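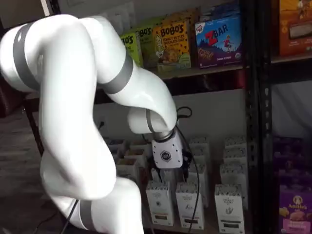 How a Shelf Robot Is Set Up

A robot arm has joints, as your own arm does. Motors turn the joints, and the gripper at the end holds the boxes. The arm at Loltby works beside shelves of cereal and snacks.

Before the arm moves, a technician checks it. Peter Ševčík does this job. His list has 14 checks.

1. Cables. A cable must have enough slack for the arm to bend, but it must not catch on a shelf.

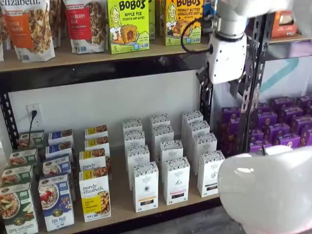 The arm is moved through its full reach at low speed while Peter watches the cable.

2. Fingers. The gripper fingers are wiped clean. Dust makes them slip. They are replaced every July.

3. Boxes. Cereal and snack boxes stand upright in columns, front to back. A box that leans is set straight, so the gripper can come down on it squarely.

4. Shelf boards. The robot stores the height of each board as a number. If a board is moved by hand, that number is wrong and must be measured again.
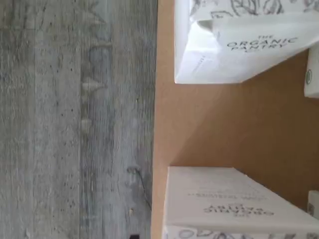
When Something Goes Wrong

The arm stops if it pushes too hard on anything. Peter finds the cause, fixes it and runs the slow test again. He writes the result in a logbook.

Last checked: 23/06/2020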